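Breritz Opens Grazing Record Service to Small Farms and Ranches

ACHTERBERG – Breritz, a farm advisory firm based in Achterberg, will open its pasture record service to small livestock operations in October. Until now the service, called Premodell, was offered only to ranches that had signed up for full-time consulting.

Premodell is a set of field sheets and a simple online log. Producers write down when animals enter and leave a paddock, how tall the grass is at both times, and how much rain has fallen. At the end of the season they get a written summary comparing each paddock with the year before.
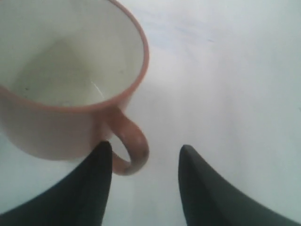
A mug with a pale interior.

The firm tested the sheets with 291 paddocks over two grazing seasons. Most of the changes made since then came from producers who found the first version too long to fill out at the gate. The current sheet has nine lines and fits on one side of a card.

"People already know a lot about their grass," said Toshiko Nakajima, who manages the service at Breritz. "What they don't always have is last year's dates. We kept the sheet short so it gets filled out on a busy morning too."
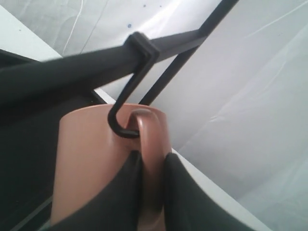

LIVESTOCK & PASTURE

Operations with at least two paddocks may enroll. Cattle, sheep and goats are covered – horses may be added later. Paper sheets can be mailed in at the end of each month for those who do not want to use the online log.

Producers in the Osura watershed will be enrolled first, with other areas to follow over the winter. An introductory meeting, open to all, will be held at the Breritz office in Achterberg at 6 p.m. on a date to be posted at the front desk. It will cover how to measure grass height, how to number paddocks, and how to handle fields that are cut for hay part of the year.

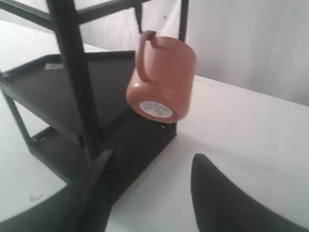

How to Enroll

Enrollment forms are available at the Breritz office or by mail on request. Please include a hand-drawn or printed map of the paddocks and the number and kind of animals. Forms are handled in the order received, and new members should expect their first set of sheets within six weeks.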